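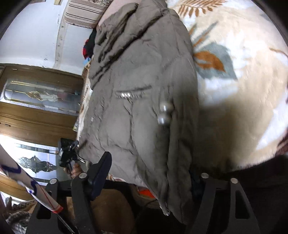 Coats, throws and cushions: your questions

Quick answers while the phones are busy. Written by Cristóvão Cunha at the Undau laundry and repair counter, Dandale. If yours isn't covered, ring after 2 pm.

Do you take padded jackets?

Yes. Short, long, hooded, no hood. Empty the pockets first please. All of them, inside ones too.

Can I wash mine at home?

Usually. Read the label, the label wins. If it says wash: zips and snaps done up, inside out, cool, gentle, half the usual soap. No softener, it makes the filling clump. Second rinse if you've got the time.

How do I dry it?

Low heat, plenty of stops to shake it out. Or flat on a rack, turned morning and night. Don't hang a sopping one by the hood, the weight drags the seams. Give it longer than you think. Thick bits at the collar and cuffs are always last.

It's come out all creases. Ruined?

No. Lay it out full length on something soft, bed or sofa with a blanket over. Arms straight, smooth from the collar down with flat hands. Leave it overnight. Don't iron. Really don't.

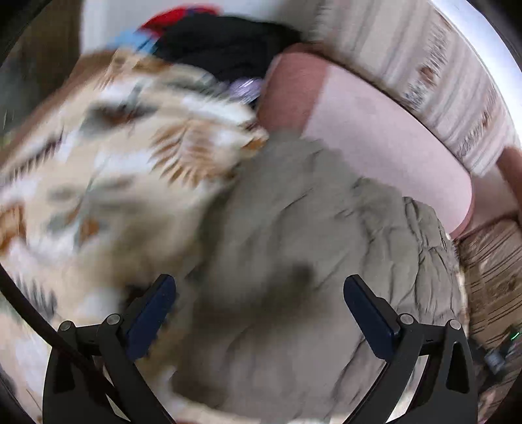

Grey fabric in a crumple next to the leaf-pattern blanket. Smooth it out before you fold.

Can the blanket go in with the jacket?

Rather you didnt. Plush sheds, and fluff sticks to everything. Separate loads. Same goes for pale pink anything, keep it away from darks.

How do I keep a plush throw soft?

Cool wash, no high heat, a good shake while damp. Brush the pile one way with a soft clothes brush. Printed ones: dry out of strong sun or the colours go.

Snaps, beads, pearly bits. Safe?

If they're on tight. Tug each one gently before washing. Anything wobbly, sew it down first or bring it in. Small trims go in a net bag if they unclip, otherwise inside out and hope for a gentle drum. Glued-on ones we do by hand, costs a bit more. 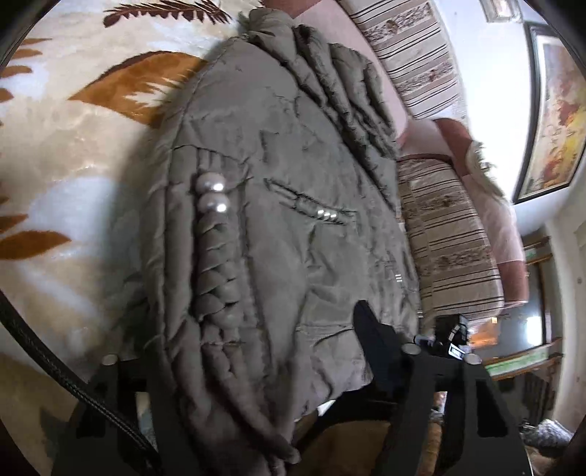
What about braided trim and gathers?

Don't pull them flat. They're meant to pucker. Dab marks with a damp cloth, soap only if water fails, pat dry. Loose stitch in a plait: leave it, don't snip, we can usually tuck it back.

How should I fold it for storage?

Loosely. Sleeves across the front, bottom up to the chest, hood on top. Cotton bag or a drawer with room in it. Vacuum bags squash the filling, two weeks for a house move is ok, all summer isn't.

When's your busy time?

September. Everybody gets their coat out the same week. We had 200 in last year and the shelf at Drenness gave up. Bring yours in August if you can rememeber.

Where do I drop off?

Dandale counter, or the Ogbonna shop next to the bus stop, 13 High Street. Keep your ticket.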